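Sunday, late, feet up

Up at 6:40 because of the trash truck. On a Sunday?? Lay there doing math about the kitchen instead of sleeping. Gave up, made coffee, spilled coffee.

Budget as of this morning: 926 left in the kitchen envelope. Was supposed to be more but the plumber. Not going to write about the plumber again.

Drove out to Sallura before lunch to look at remnants. They keep them out back in racks like giant slices of toast, you have to tilt your head sideways to see anything. Wind going right through my jacket. The gray one I liked last time is gone, of course. There was a green one, very pretty, 1,834 before cutting. Laughed out loud and the dog in the next car looked at me.

Then Stunden, which I'd been saving as the backup. Smaller place, warmer, free mints. Two pieces there would fit:

- pale one, almost no pattern, 960, chip on one corner they say they can cut around
- brown-gray one, lots of veins, 590, slightly short so there'd be a seam

Stood between them so long that my parking ran out. No ticket, lucky.

Things against the brown one: the seam. Also it's busy. Mom's old counter was busy and you could never find a dropped earring on it. Things for it: the price, crumbs won't show, and I just like it. The pale one I'd be wiping all day long like a nervous person. And lemon juice on either of them is going to be a problem, read that four diferent times now. Would have to get boards and actually use them.

Called the Sutix line about sealer from the car. On hold for most of a podcast, then the recording said they're closed Sundays. Could have said so first!

Lunch was a pretzel. Not proud.

Came home and measured again. Long wall is the same as before, short wall somehow a half inch off from what I wrote in October. Measured it again, got the October number. Tape measure is bent at the end, thats probably it. Need a new one before anybody cuts anything.

Afternoon mostly wasted. Did one load of towels, forgot the other load. Took the last of the cabinet doors down to the basement and found the good screwdriver, which has been in the paint bucket since spring. Soup for dinner, the orange kind. Bread a bit stale, fine toasted.

Still leaning brown. Want to sleep on it, but Stunden only holds a piece till Tuesday and somebody else was in there touching it. Keep going back to look at marble with that kind of veining, up against a white wall and with bread by it, and it looks like a place I'd want to stand in the morning.

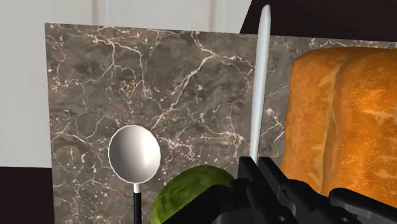
Tomorrow

- call Sutix again, after 9
- new tape measure
- ask Stunden where the seam would land
- return the Sharifi faucet, find recipt first
- towels!!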